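Key under the mat, like she said. Coat still on. Twenty minutes till the bus, maybe less, and I'd promised her the plants.

She'd left a note on the fridge. Of course she had. Both sides.

*Do the heart leaf one first. Not too much. It sulks.*

Nine years next door and I'd never been past the hallway. Smelled like oranges in there. Radio going, low, some man on about the bridge at Darkari, closed again untill November. I didn't turn it off. Wasn't on the note.

Can was where she said. Light, lighter than I thought. Filled it too fast, got my sleeve. Cold all the way up to the elbow.

The heart leaf one had come with her from Harach. I knew that much. A cutting wrapped in wet newspaper, in her coat pocket, 32 hours on trains. Everything else she'd left. The piano, the good plates, a sister. She told me that over the fence once like she was telling me the price of eggs.

So. No pressure.

## The pour

I went slow. Slow as I could with the clock going. Counted to five, stopped. Was five too much? The note said not too much. What is that, in fives?

A leaf moved. Draft from the window, probly. I said sorry to it anyway.

Then the others, quick. The fern in the bathroom. The spiky one on the stairs that gets a spoonful, *a spoonful*, underlined. The dead one on the landing, which the note said was not dead.

Other side of the note, at the bottom, smaller writing.

*If I am longer than they say, take a cutting. Below the knot. Put it in water. Any jar.*

Read it standing up. Read it again. They'd said a week. She'd said a week, bag in her hand, taxi running, not looking at me.

Bus went by outside. My bus.

I sat down in her kitchen, coat still on, sleeve dripping on the tiles. Scissors were in the second drawer. I got them out and looked at them and put them back.

Not yet. Nobody'd said longer.

But I rinsed a jar out. Left it on the sill, upside down, to dry.

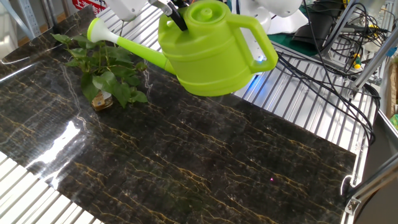 ## Second visit

Came early this time. Took my coat off.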